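Proyecto de asignatura: señalización de un sendero de largo recorrido
Autoras: Elaine Andrade y Ekua Ofori
Tutor: Wagner Leite

El sendero de Portela une el valle con el refugio de Suvden en 42 km. Lo recorrimos en mayo, en tres etapas, anotando el estado de las marcas.
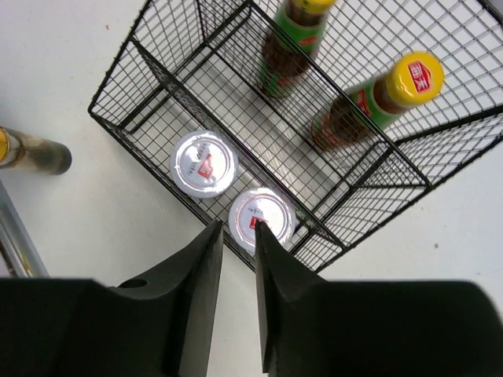
La primera etapa sube por pista forestal y está bien marcada. En la segunda, entre el collado y la laguna, encontramos tramos de hasta 100 metros sin ninguna señal, casi todos en pedrera.

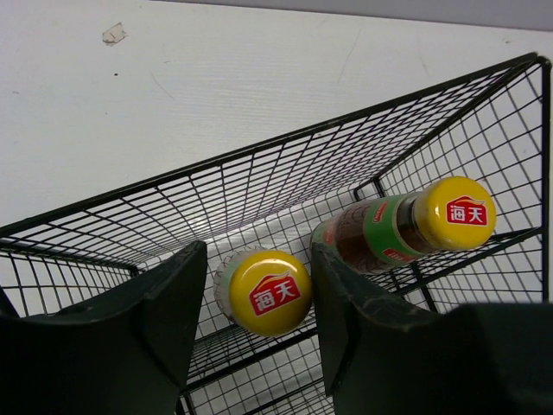 ¿Qué tramo conviene repintar primero?
El descenso del collado, porque con niebla es fácil tomar la vaguada equivocada.

Registramos 33 cruces y en 15 faltaba el poste. Marlene Honorato, guarda del refugio, nos prestó el mapa antiguo.
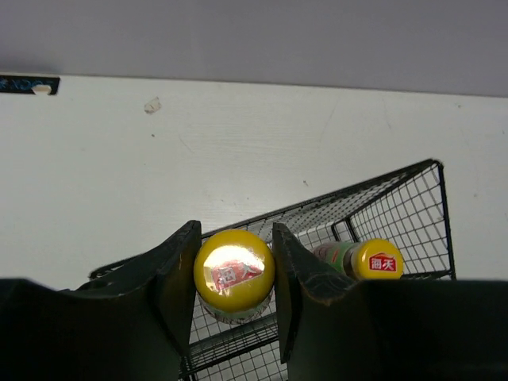

La tercera etapa coincide con el camino ganadero y apenas necesita trabajo. Queda pendiente medir el desvío de la fuente, que no figura en el mapa.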